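Sorting cutlery: tips borrowed from a robot study

Household tips from the Losstead workshop pages
February 5, 2020

Most kitchens have one drawer where the knives, forks and spoons end up in a heap. The sorting itself is dull work, and for that reason it is a popular test for robot arms. Our group at Losstead has spent the winter on it, under a project called Emer. Some of what we found applies to any kitchen, so it is set out on this page with the method behind it.

How the study was done

A person does the sorting first, holding a gripper in each hand in place of using fingers. The movements are recorded and a program is trained on them. We recorded 1228 sorting runs. Ratree Prasertsri, who planned the trials, then had the trained arms attempt 100 runs with layouts they had not met before. They finished 80 of them with every piece in the right basket.

Working with grippers is slow, and it shows up things that fingers hide. You notice how a piece lies, where its weight is and what it is touching. 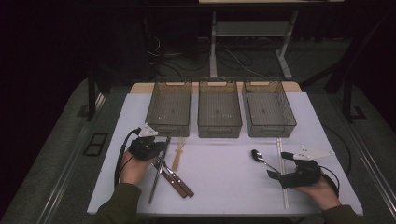
Pick up from the middle of the handle or a little towards the heavy end. Pieces held by the tip of the handle swung round and caught the rim of the basket. This was the most common fault in our failed runs, and people do the same when they are in a hurry.

Separate pieces before you lift them. Two handles lying side by side tend to come up together. Slide one away with a finger first. The arms did better once the people recording had been told to do this every time.

Tips for the drawer at home

Use open baskets or trays with sloping sides. A piece dropped slightly off centre will slide in. Straight-sided boxes gave us more pieces left balanced on the edge.

Put the baskets at the back of the worktop and the cutlery in front. You then never reach over a full basket to get to the heap.

Do one kind at a time if the heap is large. For a small heap, take whatever is nearest to each hand. We tried both orders, and with a small heap the second was quicker.

Left hand to the left side, right hand to the right. Crossing over cost time in nearly every run where it happened.

Leave chopsticks and other thin pieces until last. They roll when something is put down beside them. If you need to move them early, lift them one at a time.

Spoons should be picked up by the neck, just behind the bowl. Gripped on the bowl, they turn.

What did not work

We set aside 137 runs in which the person had paused to think. Taking them out made the arms quicker but a little less careful with knives, so we put them back. A short pause before picking up a knife is probably worth keeping at home too.

Shiny handles under a strong lamp were also a problem. Moving the lamp to one side helped more than any change to the program.

The Indonby kitchen will repeat the trials in March with wet cutlery straight from the rack. Until those are done we have no advice on draining.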